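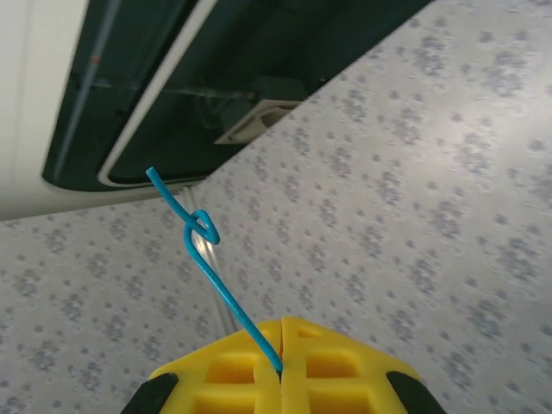 *Abb. 1: Dünner blauer Draht mit kunststoffbeschichteter Oberfläche und enger, tropfenförmiger Schlaufe. Dahinter durchscheinende weiße Leitungen an der Geräteunterseite.*

# Gerätetechnik, Handout 4: Dünne Leitungen unter Geräten

Stand: Dienstag, 19. März

## 4.1 Gegenstand

Behandelt werden Einzeldrähte und dünne Schläuche, die frei unter einem Gerät geführt oder nachträglich eingezogen werden. Mehradrige Netzanschlussleitungen sind Gegenstand von Handout 5. Der Begriff *Leitung* wird im Folgenden als Oberbegriff verwendet, *Draht* nur für den einzelnen, steifen Leiter mit oder ohne Beschichtung.

Alle Arbeiten erfolgen am spannungsfreien und entleerten Gerät. Die Freigabe wird im Laborprotokoll eingetragen.

## 4.2 Schlaufe, Knick, Bogen

Ein **Bogen** ist eine Richtungsänderung ohne Selbstkreuzung. Eine **Schlaufe** liegt vor, wenn der Draht seinen eigenen Verlauf kreuzt (Abb. 1). Ein **Knick** ist eine bleibende Verformung, deren Radius in der Größenordnung des Drahtdurchmessers liegt.

Schlaufen sind nicht grundsätzlich fehlerhaft. Als Zugentlastung oder Längenreserve werden sie gezielt gelegt. Zu beanstanden sind sie, wenn

- der zulässige Biegeradius unterschritten wird,
- benachbarte Leitungen hindurchgeraten können,
- das freie Ende dadurch unkontrolliert ausweicht.

Unter Zug verengt sich eine Schlaufe. Bei steifem Draht verläuft dieser Vorgang zunächst elastisch, dann plastisch - der Übergang ist von außen kaum zu erkennen. Eine Schlaufe wird deshalb vor dem Einziehen geöffnet und nicht gegen den Widerstand durchgezogen.

## 4.3 Randdehnung

Für einen Draht mit Durchmesser *d* und Krümmungsradius *r* der neutralen Faser gilt bei reiner Biegung:

ε = d / (2r)

Voraussetzung ist ein homogener Querschnitt. Bei beschichtetem Draht wird die Formel für Leiter und Mantel getrennt angewendet, jeweils mit dem zugehörigen Durchmesser. Das ist eine Näherung, sie genügt für die Übung.

**Rechenbeispiel.** Ein Draht von 238 mm Länge enthält eine Schlaufe, in der 36 mm gebunden sind. Der Leiterdurchmesser beträgt 0,6 mm, der Außendurchmesser 1,0 mm. Die Schlaufe wird als Kreis angenähert.

| Größe | Rechnung | Ergebnis |
|---|---|---|
| Länge außerhalb der Schlaufe | 238 mm - 36 mm | 202 mm |
| Radius | 36 mm / (2π) | 5,7 mm |
| Randdehnung Leiter | 0,6 mm / 11,5 mm | 5,2 % |
| Randdehnung Mantel | 1,0 mm / 11,5 mm | 8,7 % |

Die Dehnung des Leiters liegt weit oberhalb der Elastizitätsgrenze von weichem Kupfer. Der Draht behält nach dem Öffnen eine Restkrümmung. Eine reale, tropfenförmige Schlaufe ist an der Kuppe enger als der Ersatzkreis, der berechnete Wert unterschätzt die Beanspruchung also an dieser Stelle.

## 4.4 Einfluss der Temperatur

In der Nähe warmer Bauteile ändert sich neben dem mechanischen Verhalten des Mantels auch der Leiterwiderstand. Für Kupfer wird mit α = 0,0039 1/K gerechnet, Bezugstemperatur 20 °C:

R(60 °C) = R(20 °C) · (1 + 0,0039 · 40) = 1,156 · R(20 °C)

Für kurze Signaldrähte ist der Unterschied meist ohne Bedeutung. Bei Messleitungen in Zweileitertechnik ist er zu berücksichtigen. Thermoplastische Mäntel werden mit steigender Temperatur weicher. Eine unter Spannung anliegende Schlaufe kann sich dann in die Nachbarleitung eindrücken.

## 4.5 Führung neben durchscheinenden Leitungen

Helle, durchscheinende Leitungen sind vor hellem Hintergrund schlecht abzugrenzen, ihre Kanten verschwimmen im Streulicht. Ein farbiger Draht dient dann als Bezugslinie. Kreuzungspunkte werden aus mindestens zwei Blickrichtungen geprüft, denn eine optische Überdeckung besagt nichts über eine Berührung.

Ob es sich um ein Kabel oder einen Schlauch handelt, wird am Anschluss festgestellt. Der Verlauf allein ist kein ausreichendes Merkmal.

Vorgehen in der Übung:

1. Freies Ende des Drahts aufsuchen und auf Grat prüfen.
2. Verlauf bis zur Befestigung oder Haltestelle verfolgen.
3. Kreuzungen mit anderen Leitungen in die Skizze eintragen, vorn liegende Leitung durchgezogen, hinten liegende unterbrochen.
4. Schlaufe von der Kreuzungsstelle aus öffnen. Nicht am freien Ende ziehen.
5. Restkrümmung mit der Radienlehre aufnehmen.

Bei Draht mit glänzender Beschichtung ist die Haltekraft vorab an einem Reststück zu ermitteln. Glanzlichter auf der Oberseite der Biegung werden leicht mit Schadstellen verwechselt - Beleuchtungsrichtung ändern und erneut prüfen.

## 4.6 Laborplätze

Am Platz Presix liegen Einzeldrähte und Radienlehren, am Platz Plura die Schlauchmuster. Das Übungsgestell Wellano ist nur nach Einweisung zu benutzen. Die Skizzenvorlage befindet sich im Kursordner Kulkarni, Unterordner Januar, und gilt unverändert weiter.

## 4.7 Aufgaben

**a)** Berechnen Sie die Randdehnung des Leiters aus 4.3 für den Fall, dass die Schlaufe auf eine gebundene Länge von 20 mm zusammengezogen wird.

**b)** Leiten Sie aus der Formel in 4.3 den kleinsten Radius her, bei dem die Manteldehnung 5 % nicht überschreitet.

**c)** Skizzieren Sie den Drahtverlauf aus Abb. 1 nach der Strichkonvention in 4.5, Schritt 3.

Abgabe auf einem Blatt, Rechenweg mit Einheiten.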